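The Drawer Method

My sister came back from her weekend in Plirora with a folder and a new way of talking about cutlery. The course was called Melurow. It had cost her 90 pounds, lunch not included, and as far as I could make out it consisted of taking everything out of a drawer, looking at it for a while and putting less of it back.

"You could do that for free," I said.

"You could," she said. "But you don't, do you?"

I let that go. She was already emptying the drawer by the cooker onto the floor: string, takeaway menus, the spare key to a shed we sold with the old house, a torch from Ekpo that had never once worked when the lights went out. According to the folder, every object was either a resident or a visitor. Visitors had 20 days to leave. I asked who decided, and she said the drawer did, and I said I'd lived with that drawer for 13 years and it had never expressed a view on anything.

She wrote VISITOR on a sticky label and put it on the torch.

By the end of the week the labels had reached the airing cupboard. Our father's shaving mirror was a visitor. So was my good casserole, the heavy Prenetti one, on the grounds that it hadn't been used since August. I pointed out that it was a casserole and August was August. She looked this up in the folder and found nothing either way, so it was allowed to stay as what they called a guest of the season. I don't believe that was in the folder at all. I think she made it up on the spot to get me out of the doorway.

What I noticed was that nothing left. The labelled things went into bags, the bags went onto the landing, and we learned to step round them. When I mentioned it she said the landing was a stage in the process. Stage 8, I think, though I may have been being rude.

Then one evening I couldn't find the torch and minded, which annoyed me. I went through three bags for it. It still didn't work. I put it back in the drawer by the cooker, under the menus, which had come back by themselves as well.

She never gave up on the method, not officially, but she did start telling me that the real work was done with surfaces. A surface told the truth about a household. I said ours told the truth about a tin of white paint. She wanted one see-through tray on the white table and everything small to live in it, and I suppose it did look well there, milky, with those ribbed sides catching the light and a soft grey shadow down the left of it. I gave it until Christmas. She asked me what I'd done with the torch. 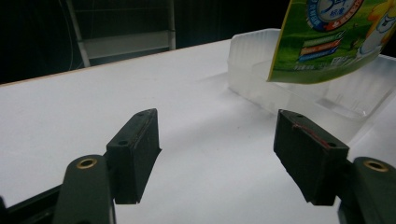
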